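Teaching a Humanoid to Clear Clothes by Remote Control
Final project report, Stutenik teleoperation group
March 2019

1. Task and setup

The task was to collect clothing from a bed and place it in a basket, using a humanoid robot driven by a human operator. The recorded demonstrations were then used to train a control policy. Two garments were used, one black and one teal. All images below are from the robot's head camera.

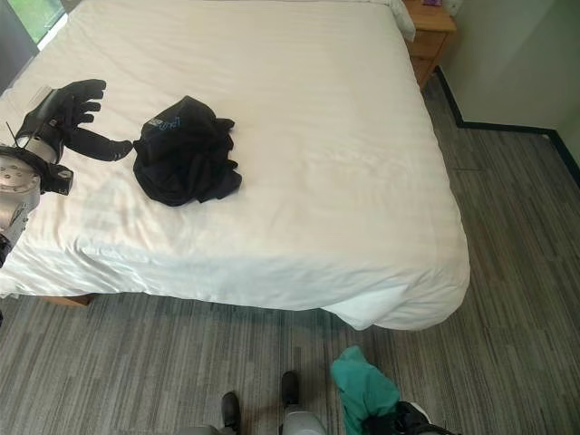
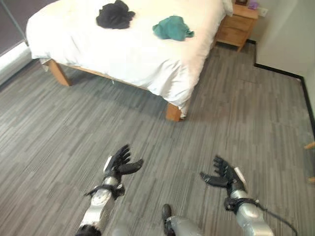
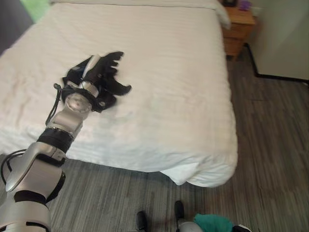
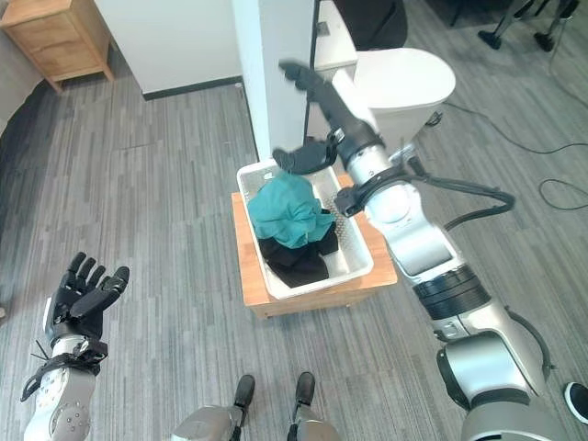
The robot has two arms with multi-fingered hands and walks on two legs. The operator wears a headset and a pair of tracked gloves. Wrist position is sent to the robot as a target pose relative to the torso, and finger bend is mapped joint by joint to the hand. Walking is commanded with a foot pedal, which selects forward, back, turn or stop. The operator sees only the head camera view. We turned off the side monitor after the first practice block, when operators were found to be steering by it and the recorded head view did not contain the information they were acting on.

The software stack is called Ludport. It was written by an earlier student group for a tabletop arm, and we extended it to cover two arms and the walking commands. Most of the first month went into this. The original version assumed a fixed base, so every target pose had to be rewritten in the torso frame.

2. Demonstration procedure

Each demonstration followed the same order:

Start facing the foot of the bed, both hands open.
Pick up one garment, either hand.
Pick up the other garment with the free hand, or carry the first one to the basket and return.
Release over the basket.
Back away one step and open both hands.

The choice in the third step was left open at first. Some operators held the first garment low at the side while reaching with the other arm, and some made two trips. The mixed data trained badly. In early tests the policy would take the first garment, turn partway toward the basket, then turn back to the bed and stop. From February on, operators were told to pick up both garments before walking, and the two-trip recordings were moved to a separate set.

Garments were thrown onto the duvet by hand before each run. We did not flatten or fold them. A crumpled garment is easier to grasp than a flat one because there is usually a raised fold for the thumb to get under. Flat garments were tried in a small side test and failed often enough that we left them out of the main set.

3. Data

We recorded 1000 demonstrations. Of these, 904 were kept for training. The rest were dropped for one of these causes: the garment fell outside the basket, the video and joint streams were out of step, or the operator paused to adjust the headset. Pauses are a larger problem than they sound. A policy trained on long pauses learns to pause, and it has no way to know when to start again.

Joint angles, hand commands and camera frames were logged on the robot and copied to the lab server, Hunt, after each block. Time stamps came from the robot clock only. In the first blocks the glove data used the operator computer's clock, and the drift between the two made the hand appear to close before the operator had closed it. Those blocks were recorded again.

4. Operator notes

Depth was the main difficulty. The duvet is white with a faint stripe and gives few cues about how far the hand is above it. Operators tended to stop short, close the hand on air, and then lower and repeat. Two changes helped. The first was a tone in the headset when wrist force rose above a set level – a crude signal, but operators learned it within one block. The second was an instruction to bring the fingers in from the side of the garment and slide, instead of coming down from above.

The thumb was the next problem. The glove reports thumb bend well but thumb rotation poorly, and the robot's thumb needs rotation to oppose the fingers. We set a fixed rotation for the whole task. This lost some dexterity and made the grasps much more repeatable.

Release also needed practice. Fabric catches on the finger joints, and opening the hand does not always drop it. Operators were shown how to open, turn the wrist slightly, and wait before pulling back. The wrist turn appears in the trained policy too, including in runs where the garment has already dropped.

5. Training and results

The policy takes the head camera image and current joint angles and outputs a short sequence of target poses. Training was run on the 904 kept demonstrations, with the Fullomby image encoder left frozen. We also trained a second version with the encoder unfrozen. It fit the data better and performed worse on the robot, probably because the same room was used throughout.

In 213 test runs, the most common failure was a missed second grasp. When the first garment is held low, part of it can enter the camera view near the robot's feet, and the policy sometimes reached down for the garment it was already holding. Adding the measured hand closure to the input reduced this but did not remove it.

Walking to the basket was more reliable than grasping. Errors in foot placement were small enough for the arm to make up.

6. Remaining work

The two-trip recordings have not been used. A policy with some memory of which garment has been moved may be able to learn from them. The force tone should be replaced by real feedback in the glove – the connector is present on the current model, but the driver is not finished. The frame conversion code in Ludport still has a fixed torso height, and this must be corrected before the robot is asked to bend at the waist.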